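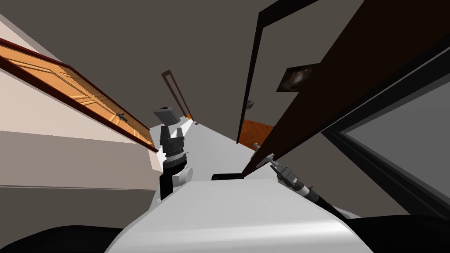
Roald Fjeld wrote in last month that his right arm stops short of the door handle every single time and he's sick of it, and could somebody please write down the wrist zeroing for the Peva sim in one place. Fair. So, quick version.

Before you start
Close the Enache planner. It holds the joint lock and you'll get error 322 if it's still up. Load the hallway map with the doors in it, same one the fault shows up in. Don't bother with the blank floor map, offsets look fine in there and then drift as soon as there's a handle to reach for.

Zeroing the right wrist
1. Pause the sim. Both arms to hold.
2. Open Joints > Right > Wrist. Write down the old offset. On paper, seriously.
3. Set offset to 0, hit Apply, wait for the green tick.
4. Step 400 ticks. The wrist will sag a little, thats normal.
5. Read the encoder value. Ours sits at 226. Yours wont be the same.
6. Type that value into Offset with the sign flipped. Apply again.
7. Save to the robot profile, NOT the scene. Scene save gets wiped on reload.

Left arm: same steps, but leave it pointing up while you do it. Gripper open.

Check
Unpause, send the right gripper to the door handle at speed 58 or lower. Watch the fingertips from the body view and from the side view. Still short? Forearm length in the profile is wrong, usually an old Lunov value left over from the import. Fix that first, then redo 3 to 7.

Grippers twitching after save = two profiles loaded. Unload one.

Redo the whole thing after any version update. Last one was July and it reset both wrists.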